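4.3 Setting the Ground Control Points

Before you start this section, the base receiver must already be running on the known mark (see section 4.2). Do not move the tripod after the base has started to log.

1. Walk the site and choose the places for the targets. For a block up to 300 m long, place five targets: one near each corner and one close to the middle.
2. Put every target on firm, flat ground with open sky. Keep away from metal fences and parked vehicles.
3. Fix the target with the four pins from the Gromholm kit. On asphalt, use the sand bags.
4. Stand the rover pole on the center of the target and level the bubble.
5. In Kornine Field, press New Point and type the point name. Names must be different from each other, also between two days of work.
6. Hold the pole still until the counter shows 229 epochs, then press Store.

NOTE: In August, the bubble can drift when the pole stays long in direct sun. Check it again before each point.
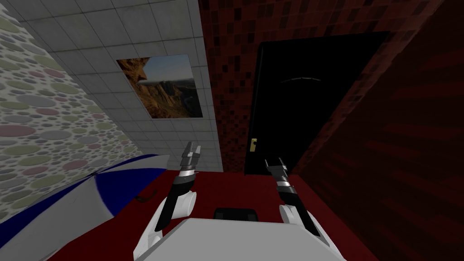 CHECKS AND CAUTIONS

7. After the last target, go back to the first one and measure it again under a new name. The two results should agree within 3 cm in height. If they do not, repeat all the points.
8. Export the list as a text file and copy it to the Javumine card together with the base log.

CAUTION: Do not change the antenna height in the software between two points. The program does not correct the points that are already stored.

CAUTION: The memory of the rover holds 3,000 points. When it is full, the oldest job is deleted without a warning.

If you work with the older Castillo pole, add its offset by hand as explained in Appendix B.

Text revised by Rogelio Calimlim.

Share 12 | Comments 3
Contact | Copyright Gromholm | Back to top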